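Bench notebook, small parts storage
February, 9:40 a.m.

Finally got to the divided boxes this morning and I'm so glad I did! The drawers under the window bench have been a swamp for as long as I've had a key to this place. Washers in with picture hooks, picture hooks in with fuses, and one drawer that had swallowed every short screw we own. I pulled all of it out onto the big table and started over.

Starting point, for the record: 52 jars and tins, plus the drawers. Some of the jars had labels in three layers of handwriting. I peeled one that said HINGES and found CLOVES under it.

First pass was by size only, no thinking allowed. Anything longer than my thumb went back in a drawer, anything shorter went in a tray. This went fast and was a lot more fun than I expected, mostly because the trays fill up and you can see it happening. Second pass was by what the thing is for. Hanging stuff, electrical stuff, furniture feet, sewing and upholstery odds and ends (buttons, snaps, that bag of curtain rings from the Nogueira job, which I thought we'd lost).

11:15

Tried both kinds of box. The Rarkent one is the shallow type with the snap lid and loose dividers. It's fine for flat things, but the dividers ride up when you tip it, and then the little washers slip under and travel. I had M3s in with M4s after one trip across the room. Keeping it for sandpaper discs, where it doesn't matter.

The Dradon is the big one with the handle on top, and I love it. I know it's a plastic box. Still! The handle stands straight up from the lid, you grab it and go, and you can have a coffee in the other hand. The grid inside is small enough that a handful of anything fills a compartment properly, so things don't rattle around and mix. The cloudy plastic is the one thing I was unsure about, and I've come around to it. You don't get a clear view of what's in there, but strong colors come through as a blur, and a blur is enough once you know your own box.
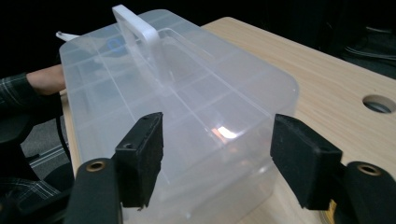
Big divided box on the table, handle up. The blue blur under the lid, left of the handle, is how I find my place.

So the idea I want to try next is putting one brightly colored thing in each group of compartments, as a marker. Blue for sewing, orange for electrical, and so on. A bottle cap would do, or a scrap of felt, anything flat enough that the lid still closes. That way you can pick the right box off the shelf from the other side of the room without reading a label. I have a whole bag of caps at home and will bring them in.

Labels anyway, for the people who don't want to learn my color system. Paper tape on the short end, block capitals, soft pencil. Marker looks better for a week and then you need to change a word and you're stuck with it. Pudus tape held best on the test scrap, the other roll curled at the corners before lunch.

1:30 p.m.

Ran a small drop test with the lid shut, filled with buttons, from bench height onto the rubber mat. 5 drops. Lid held every time. On drop 4 a few shirt buttons hopped over into the next row, so there must be a little gap between the dividers and the lid. For buttons I can live with that. For tiny springs or anything we really need sorted I'd put a sheet of thin foam on top before closing. Cut one to size and it tucked in nicely. Want to repeat this with something heavier, maybe the brass screws, and see if the lid still behaves.

Weight: I filled one all the way with screws just to find out and it was silly. You can lift it, but it isn't something you'd want to carry up a ladder. Rule for the shelf, then, is metal in the lower boxes and half full, light stuff up top and as full as you like.

3:50 p.m.

Where things stand. Of the 52 jars and tins, 40 are empty and washed and drying on a towel by the sink. The rest I left alone, either because the contents are sticky (old wax, the hide glue pearls) or because I couldn't work out what they were. Those are on the end of the bench with a note. If you recognize the bent wire things with the loop, please write it on the note. They look like they came off a blind, and there are so many of them that somebody must have had a plan.

Washed jars are free to anyone who wants them, the tins too. The square tin with the tight lid is mine, hands off.

To do:
- bring bottle caps, try the color markers
- 2 more of the big handled boxes, same size so they line up on the shelf
- foam sheets for any box with springs in it
- repeat drop test with brass screws
- find a home for the curtain rings, too big for the compartments, maybe a hook on the wall
- sweep under the window bench, I heard at least one fuse go down there

One more note before I wash up. I timed myself fetching a pair of size 8 snaps, walking in from the door. Under a minute, including opening the lid and closing it again. Last month I gave up looking for those same snaps and bought new ones, so we now have plenty of size 8 snaps. Second row, near the handle. Help yourselves.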